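Kestance Home Collection Checklist, Bedroom Tasks
Skenville site, with inspector's comments
March 2018

Before anything else, thank you to everyone who left notes on the January version. I read all of them, some of them twice, and a good many have gone straight into the comments below. Please go through this sheet in the room itself, with the gripper on the table and switched off, and write in your own comments as you go. They don't need to be tidy.

1. Walkway on both sides of the bed
Result: OK
Comment: You will be looking at the fabric for most of the session and hardly ever at your feet, so walk the route once with your hands free. Chairs can stay where the household keeps them, as long as you can pass without turning sideways.

2. Gripper fasteners
Result: OK, one tightened
Comment: Go over every screw on the arms with the small driver, snug and no further. One was a quarter turn loose today. I know it seems fussy, but a loose arm shifts the pads by a hair and then the whole batch has to be looked at again.

3. Finger pads
Result: OK
Comment: Check the ridges for lint, since fleece sheds more than you would think (I pulled out a fair little wad after the last batch). A dry toothbrush does the job nicely. Please don't use the alcohol wipes on the pads anymore; Daza asked us to stop, and I forgot to pass it along, so that one is on me.

4. Pinch points
Result: OK
Comment: Keep your free hand off the fabric while the pads are closing. It's the most natural thing in the world to reach in and help a stubborn fold along, and I have caught myself doing it. Let the grasp fail. A failed grasp is still a good example, provided you mark it as one in Drisema.

5. Bedding and soft items
Result: OK with comment
Comment: Leave the bed the way you find it. We had a spell where people were smoothing everything out first, very kindly, and the model learned a great deal about flat blankets and next to nothing about the other sort. Lumps, folds and overlapping layers are all welcome. Do feel through the covers for pins, glasses or chargers before the first grasp.
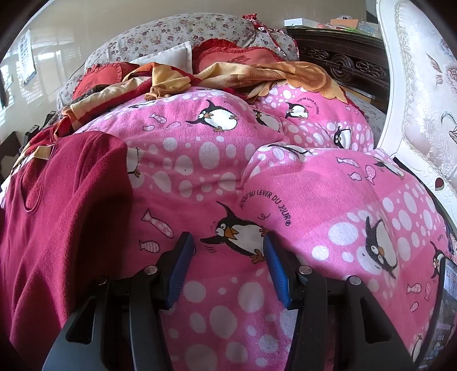
Item 5: pads down on the penguin blanket, with the throw and heart cushions left on the bed.

6. Light
Result: OK
Comment: Daylight through slatted blinds is fine and we would like more of it. Set the slats once, then leave them alone until the batch is finished.

7. Private items and screens
Result: Follow up
Comment: Phones and tablets should be face down or out of the room, and the same goes for papers on the wall that carry anything personal. Ask the household first, and let them move their own things. I have left this item open until the next visit.

8. Batch count and rest
Result: OK
Comment: The target is 1000 grasps for the room, and there is no prize for getting there in one afternoon. Stop for 5 minutes whenever your wrist starts to complain. The last batch logged 94 grasps and 92 were kept; the other two had no label, so please label as you go.

9. Closing up
Result: OK
Comment: Gripper off, pads open, battery out and in its pouch. Check that the upload has started before you leave the house, and put back any cushions that ended up on the floor.

Open items: number 7 only. Sheet to be kept in the Skenville binder, behind the January one.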